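Berton's desk booking plan promises savings that are hard to find

7 Dec 2022

The town of Berton wants its office staff to give up their assigned desks and book one by the day through an app called Virkgate. The town says the change will save money and let it leave the rented floor on Pitovstead Street when the lease runs out in June.
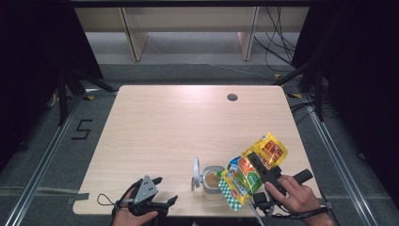
Lensa Beyene wrote to this paper that she had read the plan twice and still could not find the page where the savings are worked out. "There is a page that says there will be savings," she wrote. "There is a page that says they will be large. Then it moves on to carpet."

She is right about the carpet. The plan, put together by the consulting firm Nwankwo and posted on the town's website last week, gives a page and a half to floor coverings and acoustic panels. The money gets one paragraph and a bar chart with no numbers on its side. Asked for the numbers, the town's property office sent back the same bar chart in a larger size.

What the plan does give is a count of desks. Berton has 300 of them across its offices, and Nwankwo says that many sit unused for much of the week. The claim rests on a survey in which someone walked the floors and noted which desks had a person at them. According to the appendix, the walks took place on 4 days, all of them in June, when a good share of the planning and schools staff are on leave. The plan calls this period "representative." It does not say of what.

Sakda Intarasuk, the town's head of property, said in a phone interview that the survey was only one part of the case. He pointed to badge records, which he said showed the same pattern over a longer stretch. The badge records are not in the plan. He said they could not be released for privacy reasons, and when asked whether a simple daily total would raise the same concern, he said he would check. He had not called back by the time this item was filed.

It may well be that Berton has more desks than it needs. Anyone who has been up to the third floor of the main building in the late afternoon would have trouble arguing otherwise. But an unused desk is not much of a cost by itself. The cost is the floor under it, and the town saves on that only if it hands back the floor. On this the plan is vague. It says the Pitovstead Street lease "could be reviewed." The press release that came with it says the town "will leave." Those are different things, and Intarasuk, asked which was correct, said the press release reflected the direction of travel.

Then there is the app. Virkgate charges by the user, not by the desk, so the bill does not shrink when the number of desks does. The one figure the town would confirm is $3,213 a month, which it described as an opening rate. It would not say how long the opening lasts. The contract, which has been signed, runs for 3 years. The council does not vote on the wider plan until next month, and it is fair to ask why the software was bought before anybody had agreed to use it.

Onyekachi Ajayi, who sits on the council and has asked for the vote to be put off, said he had no strong feelings about desks. "People can work at a desk with their name on it or one without, I don't care," he said. "I want to see the sum. If the sum is good I'll vote for it the same day."

Staff have been told little. A notice sent to them last week said that each person would get a locker, that family photos and plants would "find new homes," and that teams would be placed in "neighborhoods" with names to be chosen later. It did not say what happens on a morning when a neighborhood is full. The plan touches on this only once, in a footnote, where it suggests that staff without a booking might work from "alternative settings, including the cafe area." The cafe at the main building closed in the spring and its counter is now used for returned library books.

Chae-won Han, a partner at Nwankwo, defended the work. She said shared desks had gone over well with other clients and that people nearly always grumble at the start and then get used to it. Asked for a client who had seen rent go down as a result, she named two, both of them private companies, and neither replied to messages. She also said the firm had been asked to look at how space was used and had not been asked to audit the town's finances. That is a reasonable answer, and it sits badly with a cover page that reads "A Roadmap to Savings."

Some of the plan makes sense. Field inspectors, who are out most of the day, already share desks and say they would not want it any other way. The meeting rooms are hard to get, and turning a row of desks into two small rooms would help. The tables picked out for shared use are plain ones without drawers, which are cheaper to buy than what is there now -- though what is there now is already paid for.

Ifeoma Bako, who speaks for the office workers' union, said the union had asked for a trial on one floor with the results made public. She said the town had replied that a trial would "send mixed signals." The union has asked again, this time in writing.

The council will take questions on the plan at its next open meeting. The property office says a fuller cost table is being prepared and will be posted before then. It said the same thing in June about the parking permits, and that table has not gone up.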